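Mellberg Draw Log

A record of invitation rounds, pauses and cutoff scores from regional skilled worker and graduate immigration streams. The log is kept by Pranab Sikder and Fathima Selvanayagam and is published with the Mellberg newsletter.

What is in it

The main file, rounds.csv, has one row for each round of invitations. A round means any single event in which a program office invited people from its pool to apply, whether the pool was ranked by points or filled in order of arrival. There are 776 rows in this release.

A second file, notices.csv, holds the text of public notices that did not lead to a round: delays, intake closures, changes to the document list, corrections to an earlier cutoff. Notices are linked to rounds through the notice_id column where a link exists. Many have none.

The third file, streams.csv, is a lookup table. Streams get renamed and merged often, so each one has a permanent code that stays the same when the name changes. 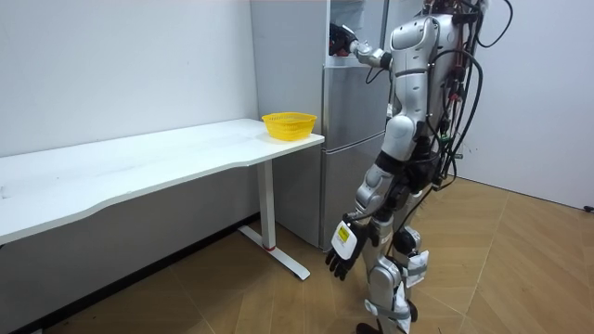

Mellberg newsletter, no. 8

Columns in rounds.csv

round_id — our own number, never reused
stream_code — matches streams.csv
date_announced — the day the notice went up
date_effective — the day the round was run, if the notice gives one
invitations — number sent, blank if not stated
cutoff — lowest score invited, blank for streams without points
tie_break — date and time used to separate equal scores, blank if none
notice_id — matches notices.csv, may be blank
source_type — web, email or gazette
checked_by — initials of the person who did the second read

Blank means the office did not publish the value. It does not mean zero. A round that was opened and then withdrawn with no invitations sent has a real 0 in the invitations column and a linked notice.

How rows are added

One of us reads the notice and types the row. The other reads the notice again without looking at the row, then compares. If the two readings differ, the row stays in the pending folder until we agree. We do not scrape. An earlier version of the log did, using a script called Grindus, and it read tie-break times as cutoffs often enough that we went back and retyped everything it had touched. The script is still in the repository under old/ but should not be run.

Saved copies of the notices are kept offline. If you need to see one, write to us with the round_id. 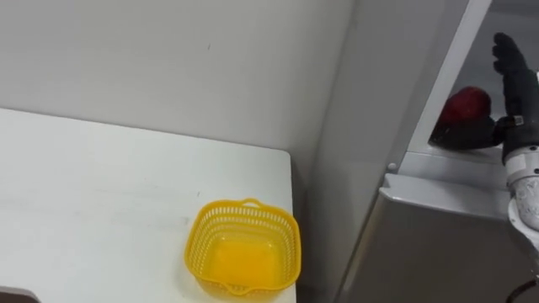

Yellow basket on a white table.

Known problems

Some offices give a rounded figure first and the exact figure later. In one round the first notice said 1000 invitations and the corrected notice said 1050. We keep the corrected figure in rounds.csv and the first one in the text of the notice. If you built charts from an older release, your totals will be a little lower than ours.

Time zones are not handled well. Dates are written as the office wrote them, in local time. Tie-break times are also local, and we have not converted any of them.

Scores can't be compared across streams. Each program has its own grid, and several changed the grid partway through the period covered. The grid_version column in streams.csv marks the changes we know about. Please check it before drawing a line through a set of cutoffs.

Coverage of first-come streams is thin. These often open and close within hours, and the notice is sometimes taken down the same day. Fathima is filling gaps from saved emails and expects to be done with the graduate streams by September.

What the log should not be used for

It is not advice. It can't tell you whether you will be invited, and past cutoffs are a poor guide when a program has just changed its rules. Requirements such as language results and job offer forms are left out on purpose, and you should get those from the program office.

The log holds no personal data. Please don't send us case numbers or copies of your letters. We delete them.
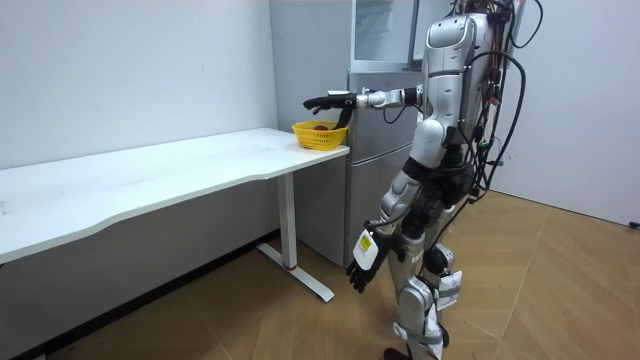

Robot hand above the basket, at the right end of the desk.

Versions

Current release: June 2022. Adds the source_type column, replaces two stream codes that had been assigned twice, and moves withdrawn rounds out of notices.csv and into rounds.csv.

Previous release: first one with the second-read column. Rows entered before that were all read again by Pranab, so checked_by is filled for the full file.

Reuse

You may copy and republish the files, including in paid work, as long as you name the Mellberg Draw Log and say which release you used. The Navaratnam and Trarkasico mirrors carry the same files but can lag behind by a release — check the version line at the top of rounds.csv.

Corrections are welcome through the issue tracker. Give the round_id, the value you think is wrong and where you saw the right one.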